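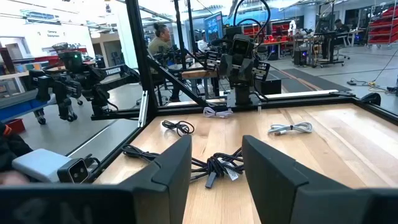

Forum > Robots & Automation > Chores

Can a robot sort a drawer of cables yet?

Subira Khaemba
Small repair shop, maybe 200 cords in a heap. Need them coiled and put in bins. Saw a Cirow demo Friday, looked slow. Worth it or do I keep paying a kid on weekends?

Clive Sedgwick
Keep the kid. Picking up a cord thats already coiled, fine. Untangling is the hard part, cable moves every time you touch it. Ours needed up to 7 tries on one knot and then I did it by hand. 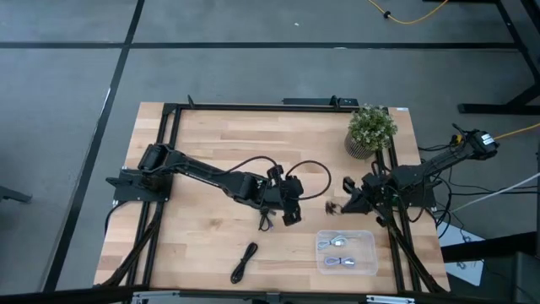
Two arms over the table, coiled cables and a clear container

Two arms beat one, somebody has to hold the other end. Still slow tho.

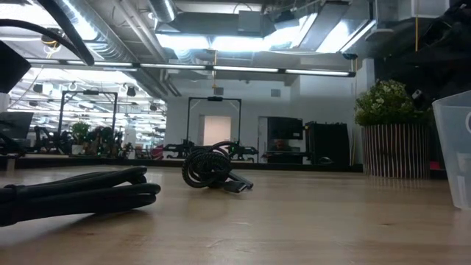 Phyllis Fairclough
Disagree a bit. Speed doesnt matter if it runs overnight. What matters is who fixes it at 6 am when it drops evrything. Towels are further along than cords imo. Ask Cirow for a full hour uncut, with your own cords.

Terence Bunting
velcro ties. done

Older Newer Unanswered Tags
Contact | © Nundbridge Help | Back to top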